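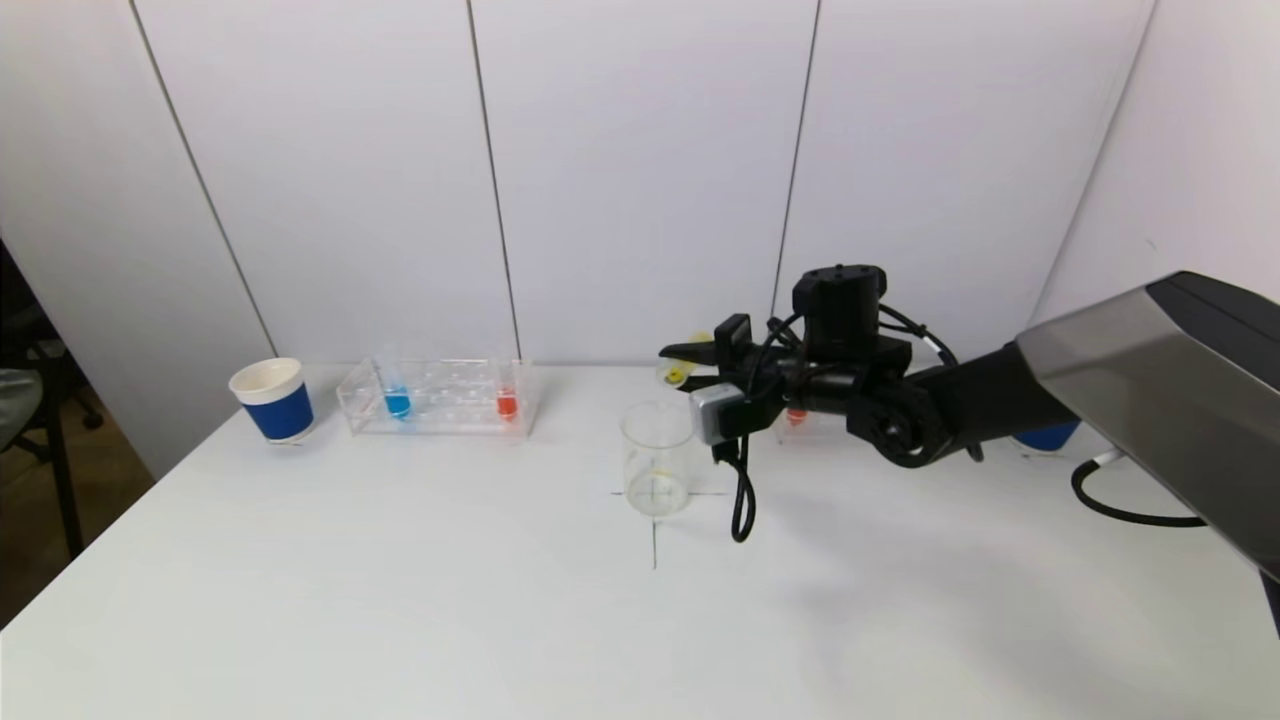

Mominmont Adds Altis Pigment Ink Line for Rubber Stamping

MOMINMONT, March – Jellomell has released Altis, a slow-drying pigment ink for rubber and clear polymer stamps. The line opens with 161 colors in two pad sizes, plus matching refill bottles.

Altis stays workable on uncoated cardstock long enough to take embossing powder, then dries without heat. On glossy or coated paper, heat setting is required. The raised foam pad is rated for some 3,000 impressions between refills.

The ink is made at the Mahasneh plant, where the filling line was rebuilt last year for smaller batches – a change that allows single colors to be restocked separately.

Altis ships in March to 2,179 craft and paper stores. Color charts and wholesale order forms are available from Jellomell trade sales.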